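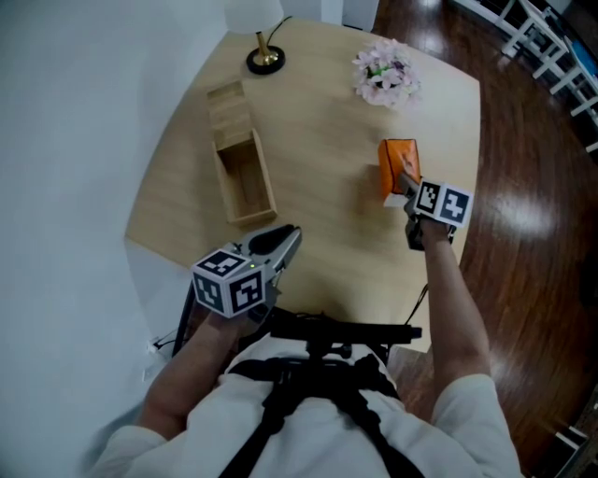
How do you stop small fabric pouches from piling up on a table?

Give them one open box, stand them on edge inside it, and fit them all the same way round.

Sorting pouches into an open box

The method below suits flat, soft pouches of the kind used for cables, sewing supplies or travel papers. It needs a table, a rectangular box without a lid, and a clear area beside the box for sorting.

1. Empty the box and wipe it out. Grit in the corners of a wooden box works into fabric, and splinters along the rim will catch a seam. Sand any rough edge with 210 grit paper or the nearest grade on hand.

2. Place the box to one side with its long walls running away from you. Leave the middle of the table free.

3. Empty each pouch, shake it out, and close the zipper or flap. Set aside anything damp. Damp fabric should hang for a full day before it goes in a closed room.

4. Flatten creases by hand. For a crease that will not lie down, press through a cotton cloth on low heat. Check the care label first – many coated fabrics cannot be ironed at all.

5. Pick up one pouch by a long edge and turn it 90 degrees, so that it stands upright across the box. Lower it against the far wall. Release it only when the bottom edge touches the base.

6. Work toward the near wall, one pouch at a time. Keep openings at the top. If the row slumps, put a folded piece of cardboard behind it until more pouches go in.

7. Stop while there is still room to slide a flat hand between the last pouch and the wall. A tighter row pulls neighbors out with whatever is lifted.

Color order

An orange pouch is easy to find among dark ones, so bright colors can go at the far end. Lingyun Peng at Cleltside keeps dark pouches nearest the front and labels them on the top seam with cloth tape. Paper labels come off after a few weeks of handling.

Upkeep

Lift the whole row out every March, brush the base, and check zippers. Replace the cardboard support if it has bowed.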